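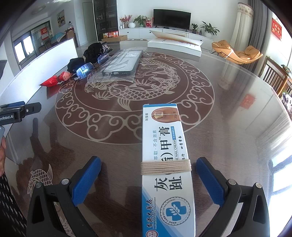
Perception and Planning Software Group, Cunville

Progress report to the Skarker fund, Oct 6, 2018
Prepared by Hefin Prosser

Thank you again for your patience over the summer, and for the kind note that came with the second payment. I'm glad to say the grasp planner (we still call it Iltar, for want of anything better) now takes its approach angles from the hand-held gripper recordings, which was the big item left over from August. We have 304 recordings in the store and 265 of them pass the pose check.

Small cartons on a glossy tabletop remain our hardest case, I'm afraid. Reflections from the windows pull the depth estimate down through the table, and a band wrapped around a box, like the one on the nail cream, tends to split it into two objects. The new segmentation step merges them again in most runs, and I'm really quite pleased with it!

The 33 recordings still waiting need their timestamps repaired by hand. After that we'd like to move on to the Havlíček replay tool, and I'll send you the revised schedule for that separately.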